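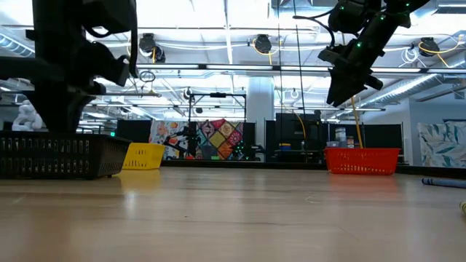

Sorting by colour, part one. Baskets first, labels later. Every labelling scheme I've tried has failed at the same point: the label faces the wall.

Colour reads from any side and from across the room. Black, yellow, red. Three categories is the limit before people stop and think, and once they stop and think they put it down on the nearest flat surface.

Current assignment. Black: goes back to a shelf in this room. Yellow: belongs to someone, find out who. Red: broken, empty or missing a part.

Perforated plastic over solid bins. Grit falls through instead of collecting in the corners, and you can see there's something in there without tipping it out. The drawback is that anything thinner than a slot will eventually find the slot. Pens go in a cup.

Shape matters more than volume. A wide, shallow basket can be searched by eye. A deep one turns into layers and the bottom layer is never seen again. Red is wide and shallow for that reason. Broken things need to be looked at or they stay broken.

Tapered sides nest when empty. They also waste space when you stand baskets side by side on a shelf, as the rims touch and the bases don't. Measure at the rim. I measured at the base the first time and lost a whole basket position.

On the table: glossy wood-grain finish, wipes down with a damp cloth. It shows every smear under overhead light, which I count as a feature. Baskets with feet will mark a gloss surface if you drag them with grit underneath. Lift, don't slide.

Baskets go along the far side of the table. The near side is for working. Ayanda Nkuna wanted them at the front for reach, and we ran it that way for 2 weeks. Everyone's elbows ended up in the yellow one.

Crayons and anything else cylindrical: they roll. Either they go in a container straight away or they end up on the floor. I've stopped treating this as a question of discipline.

Sastasar, our inventory sheet, had 172 lines in June. Most of them were duplicates entered under different names ("tub, small", "small tub", "container sm."). Mandla Visser merged them by colour and rim size. It's now short enough to print.

Emptying schedule: black daily, yellow every 8 days, red when Fatima Van der Merwe has the screwdrivers out. Anything unclaimed in yellow after two rounds moves to the donation shelf.

Someone asked about lids. No lids. A lid is a flat surface, see above.

Asked also whether a fourth colour is coming, for cables. Azra Kovačević is in favour. I'd sooner hang cables on hooks, coiled, one per hook. A basket of cables is one object by the end of the month.

Part two will be the shelf spacing, once I've re-measured it at the rim.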